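What Is a Contract?
Law for Young Readers, Part 3

A contract is a promise that the law takes seriously. Most promises are not contracts. If Jalen tells his sister he will play a board game with her after dinner and then forgets, she may be annoyed, but she cannot go to court. If Jalen's mother pays a painter to paint the kitchen and the painter never comes, the law can help her get her money back.

The difference lies in the parts. A contract has certain parts, and if one is missing there is usually no contract.

The offer

An offer is a clear statement of what one person will give and what that person wants in return. "I will sell you this bike for $155" is an offer. "I might sell my bike one day" is not, as it does not say when, to whom, or for how much.

The acceptance

Acceptance means saying yes to the offer exactly as it was made. Suppose Priya offers the bike for $155 and Gwendolyn answers, "I will give you $100." Gwendolyn has not accepted. She has made a new offer, called a counteroffer, and now Priya is the one who may say yes or no.

The exchange

Each side must give something. Lawyers call this consideration. It can be money, an object, work, or a promise to do something later. A birthday present is not a contract - only one person is giving.

The meaning to be bound

Both sides must mean the agreement to count. A joke does not count if any sensible person would know it was a joke.

Does it have to be written down?

Often it does not. Buying an apple at a store is a contract, and no paper is signed. Some agreements do have to be in writing, and the sale of a house is one of them. Writing things down is useful in any case, because people remember the same talk in different ways.

A written contract is usually split into numbered sections called clauses. One clause may give the price and another the date the work must be finished. A clause near the start often explains what certain words mean. If it says that "the Goods" means 2 desks and a lamp, then "the Goods" means those things everywhere else in the document.

Contracts between companies

Companies make contracts too. A company is not a human being, but the law lets it own things, owe money, and make agreements in its own name. A person with permission signs for it.

Take two companies, Kincaid and Esari. Kincaid agrees to deliver a machine by 20th April, and Esari agrees to pay when it arrives. The contract also says who pays for repairs if a part fails. Settling that question early is cheaper than arguing over it later. 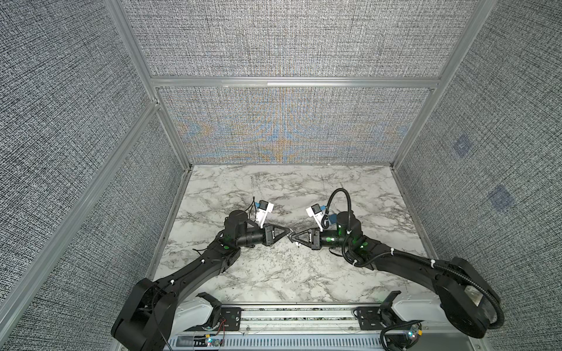

Breaking a contract

Failing to do what a contract says is called a breach. The other side can ask for the problem to be fixed. If it is not fixed, a court may order the person at fault to pay money, called damages. Damages are meant to put the other side where it would have been if the contract had been kept. They are not usually meant as a punishment.

Can children make contracts?

Yes, with limits. In most of the United States a person under 18 is a minor. A minor can often cancel a contract that an adult would have to keep. There are exceptions, such as contracts for food or other things the minor needs.

Words to know

Breach: failing to do what a contract says.
Clause: one numbered section of a written contract.
Consideration: what each side gives.
Counteroffer: a new offer made in reply to an offer.
Damages: money paid to make up for a breach.
Minor: a person too young to be an adult under the law.

Text by Latrice Villanueva. Checked by Ciarán Fitzgerald.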